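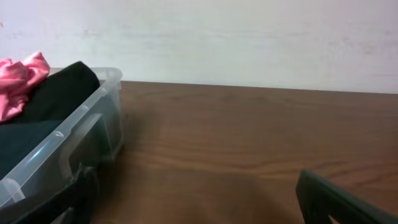
Vesna Stan
Before you retrain anything, check how your timestamps line up - I lost most of August to exactly this. Is the wrist stream stamped when the picture is taken, or when it reaches your logger?

Yen-ting Huang
Sorry, I should have said in my post! It's stamped on arrival. To repeat the trouble for anyone just joining: the policy takes clothes out of a clear bin, and it closes the fingers too soon, over bare table, before it gets to the fabric. I have 3,380 episodes and the training loss looks lovely. Is this a perception problem or a control one?

Vesna Stan
A bit of both, I'm afraid. With arrival stamps, each picture gets paired with a joint reading from later in the motion, so the policy learns to act early. Stamp at capture, then match each picture to the nearest joint state. If you can't redo the old logs, shift the image times back by your measured delay and train on 400 episodes first, just to see whether the grasp moves. It's so much kinder than waiting on the full run.

Fatos Halilović
could be the clear plastic, depth is awful on it. try rgb only

Mei-kuen Man
Vesna's fix worked for us in Rilham, though we also had to cut the action chunk from 4 steps to 2 - do that second, on its own, or you won't know which change helped.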